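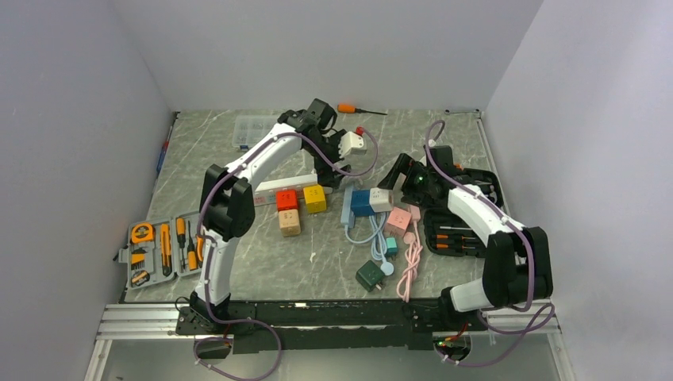 Two robot arms above a grey marble-patterned tabletop, with a long white power strip and a cluster of cables and plugs.

The rain that has been sitting over the Bosard valley since the weekend should start to ease on Wednesday afternoon, and anyone who has spent the past few days moving wellingtons in and out of the porch will be very glad to hear it. Forecasters say the slow-moving area of low pressure is at last drifting away to the east, though it is taking its time, and the flood warning for the lower part of the river stays in place until further notice.

The gauge on Brandão, which at 609 metres is the highest ground for a good long way in any direction, has collected 164 millimetres since the rain began. That makes it the wettest spell there in any April on the station's books. Down in Ritside it has been a good deal less, as it usually is, but what falls on the hill has to come down somewhere, and most of it comes down through the middle of town.

The Bosard went over the lower footpath shortly before breakfast and by mid-morning had reached the bottom step of the old fish market. The bridge is still open to cars and to people on foot, although lorries are being sent round by the top road, and the car park behind the swimming baths is closed. If you left your car there overnight, the staff at the baths have a list of number plates and would love to hear from you.

At Gerkarton, where the valley narrows and the wind has been at its worst, a fallen ash brought down a line on the school lane and left 1388 homes without power for part of the night. All of them were back on by seven, and the school opened at its normal time, with the children going in by the side gate while the tree was being cut up.

Kjell Isaksson, who reads the gauge on Brandão and has walked up to it in most kinds of weather, said the ground had been soaked before any of this began.

"We had a wet March and the peat up there was already full, so it's been running straight off," he said. "When I went up on Monday there was water coming down the path that I'd normally be stepping over in a little stream at the side. It's a lovely sight in its way, but you do think of the people at the bottom of it."

Some 400 sandbags have been handed out from the yard behind the fire station in Ritside, and more are being filled. Maite Palacios, the town's flood warden, said she had been touched by how many people had come down to carry them for neighbours who couldn't manage.

"I've had teenagers, I've had a lady with a pram full of sand, I've had the whole of the darts team," she said. "Please do come if you need some, even if you only think you might. And do keep children and dogs away from the bank, however calm it looks, as the edges are very soft just now."
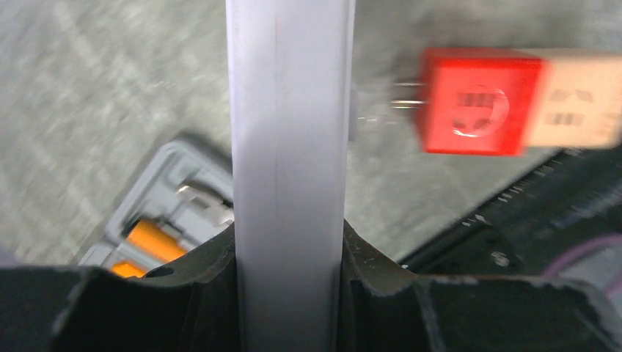
When is the river expected to be at its highest in Ritside?

The peak is forecast for six o'clock on Wednesday evening, several hours after the heaviest rain has moved off the hill. The level should then fall slowly overnight.

Thursday looks brighter, with a fresh north-westerly breeze and a few showers, mostly over the tops, and there may even be enough sunshine by the afternoon to get a line of washing out. Nights will turn colder as the sky clears, so gardeners who have already put their beans out would do well to cover them, and a touch of ground frost is likely in the sheltered spots around Gerkarton.

The yard is open until nine this evening, and the warden's phone line will be answered through the night.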